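Housekeeping Skills, Unit 5: Clearing and Stripping a Bed
Lenz building, room 135

Today's unit covers the bed before any clean linen goes on it. Last unit was folding, and the sheets from that have been put away.

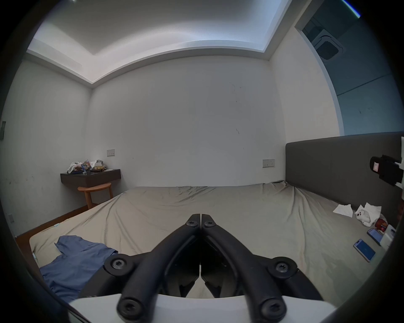 Clear the surface first. People leave things on a bed and forget them: a shirt, tissues, a packet of something, a phone. Phones go on the nightstand, screen up. Clothing is shaken out over the bed and put on a hanger or in the hamper. Tissues go straight in the trash. Wear gloves for this.

Check the side next to the headboard last. Small items slide down there, and a fitted sheet tends to bunch up at those corners.

To strip the sheet:
Start at a foot corner and lift the mattress edge with one hand.
Free both foot corners, then the head corners.
Roll the sheet toward the middle. Do not shake it.

Upholstered headboards are vacuumed with the brush attachment, top to bottom. No spray.

You have 9 minutes for the whole job in the practical test. Bring your own gloves.

Reading for next time: Skesari workbook, the section on mattress pads.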